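Household Textiles, unit 7: Weave and Pattern
Handout for the evening course, Jadwiga Duda
May 2020

Please read this before you do the exercise on page 212 of the reader. Last time many of you mixed up two words, so I start with them again.

Weave is how the warp (lengthwise threads) and the weft (crosswise threads) go over and under each other. Pattern is what the eye sees, and it can come from the weave, from the color of the threads, or from both. A herringbone is a twill that changes its direction at regular places. A plaid is made by color: stripes in the warp meet stripes in the weft. One cloth can have both, for example a gray herringbone with cream stripes in two directions.

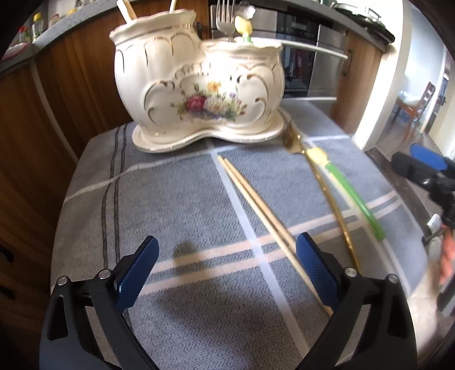

Counting threads

Use the small magnifier and a ruler. Count the warp threads in one inch, then the weft threads, and write both numbers. Do not add them - we do this only when we compare bed sheets. The Kerberg sample in your folder has 141 ends in the full width of the strip. If you get another number, count again from the left selvage.

Stripes and the loom

A stripe in the warp must be planned before weaving starts, when the warp is wound. A stripe in the weft is easier, the weaver only changes the shuttle. When a broad white warp stripe meets a white weft stripe, the crossing is the whitest place in the cloth.
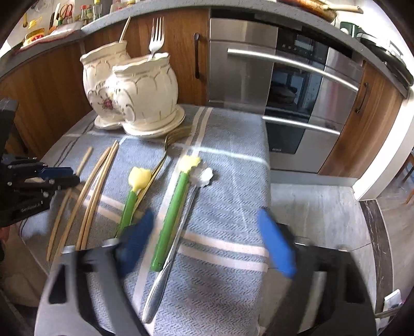
Where a white stripe crosses a blue one you get a middle tone, and in plain weave this tone is half and half if both yarns have the same thickness and are set equally close. Witold Grabowska's notes explain this well, but he says "check" for every such cloth. In our course we say plaid.

For June: draw one repeat of the Rekwood sample on squared paper, warp at the top, weft at the right side.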